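Notes, Culberg talk. 20 min slot, aim for 17. Water on the lectern BEFORE walking up. Clicker is the one with tape on it.

## Open (no slide yet)

Say hi, name, group. Thank Napaporn Boonchu for the invite, and for moving us off the slot right after lunch.

Question to start: how much of a wrist camera's view does a grasping policy really use? We assumed most of it. We were wrong and it cost us a winter.

Don't tell the whole winter story. One sentence.

## Slide 1: title

Just leave it up. Read out the title, say joint work with Zdzisław Kołodziej, he wrote the simulator side, he's not here, send hard questions to him by email (pause, people usually laugh).

## Slide 2: the problem

- Policy trained in sim, wrist view only. No overhead camera, no depth.
- Looks great on the training tables. Swap the table texture, falls over.
- Usual answer: randomize everything. Colors, lights, grain, floor, all of it.
- Works, but slow to train, and you don't learn *what* it was leaning on

Say this slowly: we wanted to know which pixels the thing was cheating with.

Mention Ziseseo here, that's our name for the masking method. Don't explain the name, it eats two minutes.

## Slide 3: what the policy sees

Let them look for a few seconds before talking. People always want to find the object first.

Points to hit:
- target is way out at the top left, and only part of it is in view
- middle of the table, dead ahead of the fingers: nothing to grab
- so by area this is mostly wood grain. Grain, grain, grain
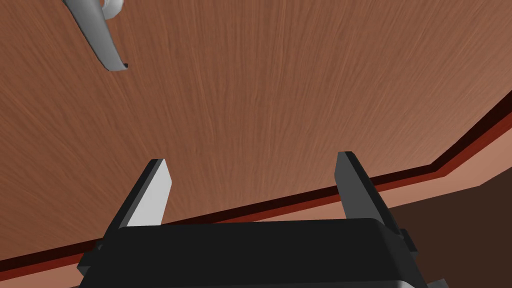
*Simulated wrist view, gripper open, gray object at upper left.*

Then ask the room: if you were the network, what would you use to figure out where you are? Somebody will say the table edge. Good. That dark red trim runs on a diagonal behind the gripper and bends over on the right. Very strong cue. Also completely useless if the next table has no trim.

The grain does it too. Streaks fan out toward the top corners, so there's a direction built right into the texture. Zdzisław spotted this, not me. Give credit.

If someone asks what the gray thing is: from this view it could be a handle or a rim, hard to say, and that's sort of the point. Policy has to move before it can know. Go on.

## Slide 4: method

Keep it short, paper has the math.

1. Take a rollout that worked.
2. Replay it, cover one kind of region at a time. Object, trim, grain, floor, fingers.
3. Fill the hole with a plain patch in the local average color. NOT black. Black patches look like the gripper and the policy goes nuts. (We lost a week on this, ok to say)
4. Measure how far the next action moves from the original one.
5. Big shift = policy was leaning on that region.

Masks come free from the simulator. That's the whole reason we do it in sim first. On a real arm you'd need a segmenter and then you're also measuring the segmenter's mistakes.

Zelemport = the training setup. One line only. Same network all the way through, only the masking schedule changes.

## Slide 5: result one

114 layouts, each run with every mask.

- Early in the reach, object far off: covering the trim moves the action more than covering the object does
- Close in, it flips. Object matters most, like you'd hope
- Crossover comes later than any of us guessed

Point at the crossover on the plot. Use the laser, the axis labels are tiny, say sorry once and move on.

Fingers: this one suprised us. Covering the fingers hurts even when they're wide open and not moving. Best guess is the policy uses them as a ruler. It's a guess! Say guess. Last time I said "we think" and it got quoted back to me as a finding.

## Slide 6: result two, the fix

So: train with the trim and grain masked at random *only in the early part of the reach*. Leave the close-in part alone.

- 4 table styles in training, 6 held out
- held-out success goes from 52 percent to a good bit higher, READ THE NUMBER OFF THE SLIDE, do not do it from memory
- training tables: tiny drop. Show it, don't hide it

Compare to full randomizing: about the same at the end, but ours gets there with less training. If pushed on how much less, say it depends on the random seed more than we'd like, plot is in the appendix.

## Slide 7: where it breaks

Be quick but don't skip. This is the slide people trust you for.

- Object all the way out of view at the start. Policy just sort of wanders. Masking doesn't help with that at all
- Tables that match the object in color
- Very even lighting in all our scenes. No strong shadows to lean on. With hard shadows there may be a whole new cheat in there, we haven't looked
- Sim only. Real arm tests start in January on the Fülöp bench, nothing to show yet, don't promise anything

## Slide 8: take home

One line on the slide, read it and stop: *check what it looks at when it's still far away.*

Most people test attention right at the grasp becuase that's the exciting bit. The bad habits sit earlier.

## Backup / questions

**Why not saliency maps?** Tried them. Noisy, and they light up on the grain no matter what. Backup slide 2.

**Does the fill color matter?** Yes, a lot. Backup slide 3. Average color was the calmest of the ones we tried.

**Other grippers?** Only parallel jaw so far. Would expect the ruler thing to change with a different hand. Don't know.

**Code?** Masking script yes, after cleanup. Scenes need Zdzisław's ok first, ask him tonight.

If running late: cut slide 4 step 3 and the whole Zelemport line. Do not cut slide 7.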